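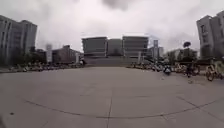

4. Setting Up Your Temba Kite for the First Flight

Time for the fun part! You'll want a wide, open spot with no trees or wires nearby, and a light, steady breeze.

4.1 Unroll the sail face down and slide the spine into the nose pocket until it clicks.

4.2 Fit both spreaders into the center cross. The longer one (700 mm) goes on top.

4.3 Clip the bridle to the line ring. Give it a good tug!

Note: Kites sold with the Muretti tail kit have a second ring. Leave it free for now; section 6 covers tails, and they're a blast.

4.4 Stand with the wind at your back, let out a few feet of line, and let the kite lift from your hand. Once it pulls, feed out more line a little at a time. The spool holds 200 feet.

CAUTION: Never fly near power lines or in a thunderstorm. Wear gloves if the wind picks up, as a fast line can burn your fingers.

Note: If the kite spins, move the bridle clip one knot toward the nose and try again. Small changes make a huge difference!

4.5 To land, walk toward the kite while winding in.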